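HOSP 16: Housekeeping and Room Standards
Handout for Unit 3: Surfaces, Linen and the Order of Work
Stongate Institute, Department of Hospitality Studies

Purpose of this unit

Unit 3 covers the daily servicing of an occupied guest room. Students are expected to have read the chapter on cleaning agents before the first practical session and to bring a printed copy of this handout. The written test at the end of the unit accounts for 30 percent of the course grade.

1. Order of work

A room is serviced from the top down and from the far wall toward the door. Dust that falls from a shelf or picture rail is then collected at a later stage. Bed linen is removed first and placed directly in the soiled bag on the cart. It is never set on the floor or on a chair.

The bathroom is treated with its cleaning agent as soon as the linen has been removed. The agent requires time to act, and the bed may be made during that interval. The floor is always last.

2. Contact time

Contact time is the period during which a disinfectant must remain on a surface before it is wiped or rinsed. Students frequently lose marks on this point by confusing contact time with drying time. The label on the container is the only accepted source for the correct figure. Where the label and the property's own work card disagree, follow the label and report the difference to the supervisor.

Disinfectant applied to a soiled surface has little effect. Clean first, then disinfect.

3. Linen

Sheets are inspected on both sides before use. Stained or torn items are knotted at one corner and returned separately. The Flomholm training property, used for our April placement, holds three sets of linen per bed: one in use, one in the laundry, and one at rest on the shelf. Linen taken from the shelf should come from the bottom of the stack so that wear is even.

Define for the test: par stock, turn-down, mitered corner, discard rate.

4. Hard surfaces and color

Surface color has a direct bearing on inspection. Dark finishes show dust and fingerprints; pale finishes hide dust but show spills and stray objects. A small dark item on a white tabletop, as in the view below, stands out at once even at a distance, and the same principle applies to a coffee ring or a hair on a white vanity.
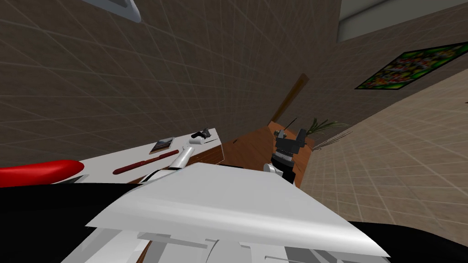 Inspection should be carried out from more than one position. A supervisor who stands only in the doorway will miss streaks on glass and on glossy furniture. Light falling along a surface at a low angle is the most useful, and the upper side of the large white panel shows how a plain pale surface catches it. Crouch to the level of the desk and look toward the window, then repeat from the opposite side.

5. Passing standard

The practical assessment is scored on the Diltis checklist, distributed separately. A score of 80 is required to pass. Guest belongings that have been moved without need result in a deduction, as does any cloth used in both the bathroom and the bedroom.

Reading before the next session: Unit 4, Lost Property and Guest Privacy, sections 1 and 2.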